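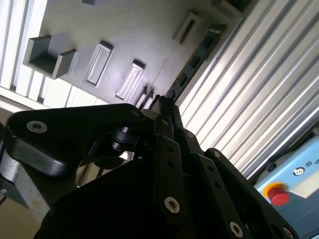
# Tamitz Desktop Parts Set

Datasets > Hardware Reuse > Tamitz

## Summary

Tamitz is an inventory and image set covering desktop computers opened for parts recovery at the Derese workshop. It holds 1428 records from 34 machines. Each record names one part, where it was fitted, and its condition at the time of entry. Photographs are stored beside the records and are not required to read them.

Version 2 was released June 8, 2018. It replaces the earlier release in full.

## Scope

Included:

- motherboards, with memory slots and processor socket recorded separately
- memory modules
- processors
- power supplies and their cable bundles
- case panels, brackets, molded holders and loose screws

Drives are excluded. They are removed and logged under Drilix before a case reaches the bench.

## Memory modules

Modules are recorded slot by slot. Mixed pairs are common — the board color and the edge color go in the `note` field when two neighboring modules differ. Retention latches are entered with the slot and not with the module. A latch is `closed`, `open` or `missing`.
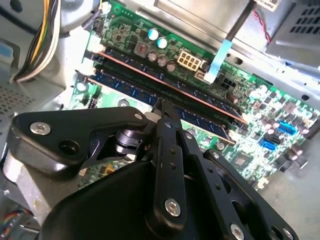 Can two modules from the same board share one record?

Each module gets its own record, even when the labels match. Use the `pair_id` field to link them. Leave it blank if the second slot was empty.

## Processor and socket

The processor stays in its socket until the board has been entered. Old thermal paste is recorded as `none`, `partial` or `covered`, judged by eye before cleaning. Markings hidden under paste are left as `unread` and filled in later.

Board connectors are listed by the name printed next to them, for example FAN_CPU. If no name can be read, give the pin count and the nearest edge of the board. 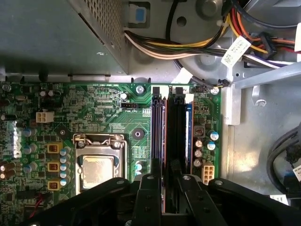
Cultetti Technical Services | Parts Recovery Team

## Fields

- `case_id`: number assigned at intake
- `part_type`: one of 13 fixed values
- `position`: slot, socket or panel
- `condition`: good, worn, damaged, unknown
- `pair_id`: optional
- `note`: free text, one line

## Known issues

- Capacitor color is entered inconsistently. Blue and silver tops were sometimes logged as gray in the June entries.
- Screws are counted per case. They cannot be traced to a particular panel.
- `condition` is a visual grade only. No part was powered on for it — do not read `good` as `working`.
- Almost all power supplies have `unknown` in the condition field.

## Use

Records and photographs may be used for sorting guides, training benches and stock planning. Keep `case_id` unchanged in any derived file.

Contact the Parts Recovery Team | © 2018 Cultetti | Back to top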